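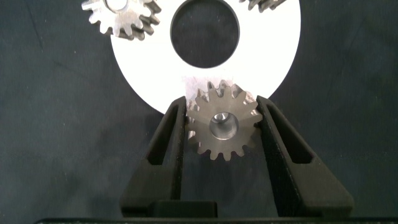 3.2 What people keep, and why they can't say

I went into the Clurnby interviews expecting to hear about money. My first round of questions was all about what a spare part costs, what a new mixer costs, and where the line falls between the two. People answered politely and then wandered off to talk about their fathers. By the second week I had dropped most of the money questions and started asking to see the drawer.

Everybody in Clurnby seems to have the drawer (Omolara Adeleke, who did half the visits with me, calls it the museum). It's in the kitchen or the garage and it holds bits of machines that left the house years ago. Spur gears like the one in Figure 4 turned up a lot, along with belts, knobs, fuses, and power cords for things no one could name.

Figure 4. A steel spur gear with short, squared teeth and a round center bore.

We talked to 49 households in all, and I want to be careful here, as I wasn't trying to get a sample that stands for the whole town. I started with the customer book at the Balogh repair shop and asked each person to pass me along to a neighbor. That gives you a lot of people who already like fixing things! Ladi Wike's survey of the same streets went to more than 300 addresses and is the better source if you want to know how common the habit is. What I can add is how folks talk about it.

And they talk about it in a funny way. I had guessed that keepers would see themselves as thrifty, and a few did, but the word I wrote down most in my notes was "rude." It would be rude to throw out a good part. One retired bus driver told me she'd kept the insides of a Luvero sewing machine because "it worked hard for us." She sold the case at a yard sale and felt bad about it until April. I've gone back and forth on how much weight to put on that. Some of it is surely the kind of thing you say to a stranger with a notebook, but I heard versions of it in houses that had no link to each other that I could find.

There were two homes where the drawer had been emptied, both after a move. I'd assumed those talks would be short. They were the longest ones I recorded, and in both cases the person could list what had been in there, piece by piece, down to a Tatov radio dial with a chipped edge.

I take this as a reason to be wary of the usual split between storing and hoarding, which rests on whether a thing is likely to be used again. Hardly anyone I met expected to use any of it. Section 3.3 looks at what happens when a part does get called for, mostly through the lending that goes on between neighbors.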